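The Slow Flip

Why a growing number of small renovators are holding on to their houses a little longer, and what they have learned along the way

August 12, 2025

There is a street in Vinton where, if you walk along it on a mild evening with no particular place to be, you can read the last ten years of the property market in the front doors. The sage green ones went in first. Then came a run of charcoal, with those long steel handles, and after that a rather hopeful mustard. Each one marks a house that was bought tired, done up in a hurry and sold on before the paint had properly hardened, and for quite a while that was how nearly everyone in the trade round here made a living.

I bought my own first project at the top end of that street, more years ago than I care to work out, and I made every mistake going. I paid too much for it. I believed the survey when it said the roof had a few years left, and I chose the bathroom tiles before I had looked at the drains. I came out of it with enough profit to buy a second-hand van and a very firm idea that I would never do it again, which lasted until the spring.

So I have a soft spot for people who buy houses to mend and sell, and I have spent a good part of this summer going round talking to them, drinking a great deal of their tea, and asking how things are going. The answer is that things are going slowly. Most of them, rather to my surprise, don't seem to mind as much as you would think.

The sums used to be simple. You found a house that needed a kitchen and a bathroom and a good scrub, you borrowed for a few months at a rate that made you wince but not weep, and you relied on prices creeping up while the plasterer was in. The creeping up did a lot of the work. When it stopped, a good many people found that what they had taken for skill had been the market giving them a gentle push from behind.
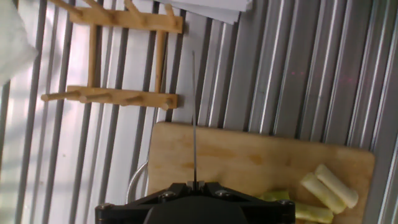 Wooden peg rack against ribbed metal.

The older hands in Clevik saw this coming, or at any rate they say so now. Clevik was never a fast town. Its terraces are narrow and damp at the back, the parking is dreadful, and for years the quick buyers drove straight through it on their way to somewhere with a better coffee shop. The people who stayed and worked there got used to thin margins and long waits. One couple I met have been at the same end-of-terrace since last December and are still on the first floor. They live in it, which is the part that makes the numbers bearable. They cook on two rings in what will be the utility room and they have grown very fond, they told me, of soup.

Living in a project is not for everyone. I did it once and found plaster dust in a birthday cake. But it changes the arithmetic a good deal, as you are no longer paying for a roof elsewhere while you mend this one, and it changes what you notice too. You find out which bedroom gets the early sun and which stair creaks. You learn that the hall is freezing, that the back door wants to open the other way, and that the place everybody puts their shopping down is the one place you were going to put a radiator. A house done up in ten weeks by people who go home at four rarely gets those things right, and buyers, who have become a good deal choosier, can feel it as soon as they are through the door.

They can certainly smell a cheap job. An agent who covers both Clevik and Vinton told me that her viewers now open the cupboards, run the taps and get down on their knees to look at the skirting. They ask for the certificate for the boiler and the guarantee on the windows. Some bring a parent. She has had one bring a spirit level! When money was cheap and there were six offers by teatime, people overlooked a bit of wobble in the worktop. Now they go home and sleep on it, and then they come back for another look, and only after that do they ring up with a number lower than the one you wanted.

All of which brings me to the matter of materials, a subject on which renovators can talk for longer than I can listen, and I am a patient woman. Almost everyone I spoke to had gone back to keeping what was already there. Floorboards are being lifted, cleaned and put down again. Old doors are being dipped and rehung. Partly this is thrift, and partly it is that buyers like it, and I suspect some of it is simply that if you have the time you may as well enjoy yourself. One man near the Paiva estate showed me a banister he had been stripping since the clocks went forward. He had no idea what it would add to the price and had, I think, rather stopped asking.

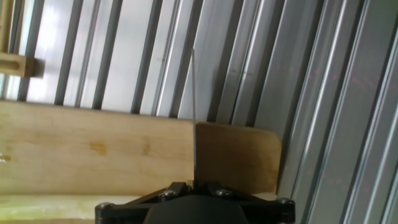

Metal blade, with a long pale board to the left.

Paiva deserves a word of its own. It is the newest of the places I visited, a big spread of family houses put up in one go and now all wearing out in one go as well, with the same tired kitchens and the same sticky patio doors from one end to the other. It doesn't look like flipping country. There are no fireplaces to uncover and nothing has been boarded over. Yet it may be the steadiest patch of the lot, for the dull and sensible reason that the houses are dry, square and easy to heat, and there is a decent school at the bottom of the hill. The renovators who work there tend to do one house, then the one next door, and they know before they have got their coats off where the pipes run.

Over in Britel it is another story. Britel had the wildest few years of any of them, and it is where you will find the half-finished ones, with the skip still out the front and a faded sign in the window. I don't want to be gloomy about it, as several of those houses have lately been bought by people who mean to live in them, and very nice homes they will make. But if you are thinking of starting out, do go and have a walk round Britel first. Take a flask.

And people are still starting out, bless them. I asked everyone I met what they would say to a beginner, and the advice was kind and mostly about money. Keep more back than you think you need. Get the damp looked at by someone who isn't selling a cure for it. Be nice to the neighbours from the first morning, for they will be putting up with your radio for a long time. And plan for the sale to take as long as the work did, so that if it goes quicker you can have a weekend away.

The couple in Clevik hope to be on the market by next spring, though they said it in the tone people use about getting fit. He has started on the back bedroom. She has her eye on a place across the road, with a good roof and a terrible porch, and has been over twice to look at it through the letterbox.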